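Travel Desk Operations, Unit 6: Renting a Car for Somebody Else

Notes to go with the class session
Instructor: Ivan Hrynyshyn
Last revised 2021-04-08

Welcome back, everyone. Last unit we got our travelers as far as the arrivals hall, and I promised we would finally get them out of the parking lot. These notes cover what I talk through in class, plus a few things I always mean to say and then run out of time for. Please read them before you do the booking exercise. It goes much better if you have, and you'll have more fun with it too!

I spent a good many years behind a rental counter before I started teaching, so you will notice that I'm fond of the people who stand back there. Most of the arguments I had with customers started weeks earlier, at a desk a lot like the one you'll be sitting at, when somebody booked a car without asking quite enough questions. So this unit is mostly about questions.

1. What you are booking

When you reserve a car you are reserving a class of car. The picture on the booking screen shows one model from that class, and the small words "or similar" underneath it mean that the company may hand over any other model from the same group. Travelers don't read those words. They look at the picture, they fall a little bit in love with it, and then they are handed the keys to something else in a color they dislike. Tell them early, and tell them again in the confirmation note.

Classes are usually written as a short code, where each letter stands for something: the size, the body type, the gearbox, and the fuel and air conditioning. You don't have to memorize the whole table, but do learn the gearbox letter, M for manual and A for automatic in the ordinary cases. In a lot of countries the cheapest car on the list is a manual, and a traveler who has never used a clutch is going to find that out at ten at night in the rain (this happened at my counter more times than I'd like to remember).

A station wagon, by the way, goes by "estate" in British listings, and you may see "touring" or "combi" as well. They are the same sort of car. If your family of travelers has a stroller and two big suitcases, a wagon is often kinder to them than the tall vehicle they think they want, and it tends to be cheaper to fill.

2. The questions to ask before you quote

Ask these in whatever order feels natural. I like to have them on a card next to the phone.

Who will be driving, and how old is each driver? Younger drivers often pay a daily surcharge, and some classes are closed to them completely. A few companies have an upper limit as well, so ask everybody and don't guess from a voice.

How long has each driver held a license? Many companies want at least a year, some want more for the bigger cars.

Where was the license issued, and what alphabet is it printed in? This decides whether an international permit is needed. The permit goes along with the license and never replaces it, so the traveler must carry both.

Whose credit card will be at the counter? It nearly always has to be in the main driver's name, a real card that can be handed across. I have seen whole vacations come to a stop over this one question, with Grandpa's card in Grandma's purse and Grandma's name on the booking.

Will the car cross a border, or go on a ferry? Permission is usually needed in writing, and there is often a fee.

How much luggage, and what shape is it? "Two bags" can mean two backpacks or two cellos. Soft bags squeeze into a trunk in ways that hard shells never will, and it is worth saying so while people are still packing.

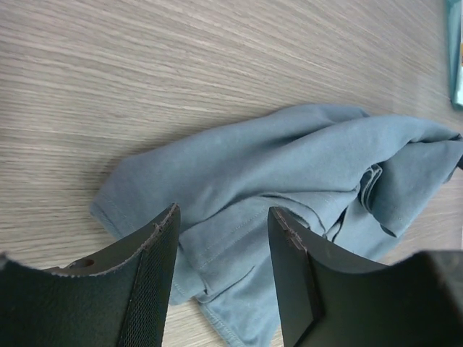 3. Reading the price

Now we come to the part everyone worries about, and you needn't. A rental price is made of a few layers, and once you can see the layers you can explain them to anybody.

The base rate is for the car itself, counted in periods of 24 hours from the pickup time. A traveler who picks up at nine in the morning and returns at noon on the last day has probably started a new day. Some companies allow a short grace period, and some allow none, so look it up.

On top of that come taxes and location fees. Airport desks generally cost more than desks in town. If your traveler is spending the first two nights in a city and won't need a car there, price it both ways. You may save them the difference and two nights of hotel parking as well, and they will think you are wonderful.

Then there are extras: child seats, winter tires, a second driver, a one-way return. These are often paid at the counter in local money, so they don't show up in the prepaid total. Write them down separately and label them clearly.

Let's work one through. We will use our two classroom companies, Prandgate and Gutus, for a seven-day rental of a wagon.

Prandgate quotes 776 for the week, taxes included, with unlimited mileage and a second driver at no charge.

Gutus quotes a lower base rate, but allows 200 miles a day and charges 100 for the second driver. Over seven days that allowance adds up to 1,400 miles.

Our traveler, Mrs. Khoo, has sent in a very ambitious route. When you add up the legs it comes to 2,030 miles. That puts her 630 miles over the Gutus allowance, and every one of those miles is charged. Take the per-mile rate from the sheet I handed out, multiply it by 630, add the second driver, and see where you end up. Please show your steps. I'm much more interested in how you got there than in a neat final number, and if your total looks strange to you, write me a line saying so.

Keep in mind that a mileage allowance may be counted per day or across the whole rental. For Mrs. Khoo we are treating it as one pool of miles for the whole week. If you aren't sure which applies in a real booking, call the desk. They are nice people, mostly.

4. Deposits and damage cover

The deposit is a hold on the card. The money doesn't leave the account, but the traveler can't spend it until the hold is released, and that can take a good few days after the car goes back. Always give the amount before travel. Somebody whose card limit is nearly used up by the hotel needs to know that at home, when there is still time to do something.

Damage cover is where the words get slippery. A waiver with an excess (you'll also see "deductible") means that the traveler pays up to a set amount and the company carries the rest. Buying the excess down to zero costs extra per day. Tires, glass, the roof and the underside are very often left out of the basic waiver, so go and look for them in the terms by name.

Travelers may have cover already through a card or a separate policy. You may tell them that such cover exists and suggest that they check. You may not tell them that they are covered. Please be careful with that one, even when somebody presses you, and even when you are fairly sure.

5. Fuel

Full to full is the simplest arrangement: the car goes out full and comes back full. Recommend it whenever you have the choice. With a prepaid tank the traveler buys all of the fuel at the start and seldom gets anything back for what is left. Remind people to keep the last gas receipt, and to check the label inside the fuel flap before they fill up. Diesel is common in wagons in many places, and the pump colors are different from country to country.

6. Pickup and return

Put these in your confirmation note, in your own words:

Have the flight number on the booking, so that the desk knows about a delay.
Walk around the car before driving away and get every scratch written on the sheet.
Take photos of all four sides, the wheels and the dashboard.
Ask how to open the fuel flap and how to find reverse.
At the return, wait for someone to check the car if the office is open.
Ask for a closing receipt.

For an after-hours return, the traveler usually stays responsible until the office opens the next morning, so photos matter even more there.

7. Booking exercise

Log in to the Gresix practice system with your class password and make up a booking for Mrs. Khoo and her husband. He will be the second driver. Travel is in September, the car must be an automatic, and they would like to pick it up in town. Choose whichever company you think suits her better and write her a short, friendly note explaining why, no longer than a page. Include the deposit, the fuel arrangement and anything she'll have to pay at the counter.

If Gresix freezes on the extras screen, go back one step and enter the driver's age again. I've asked to have it looked at.

For next time, read the unit on rail passes, and bring your finished note to Mrs. Khoo so we can swap and read one another's.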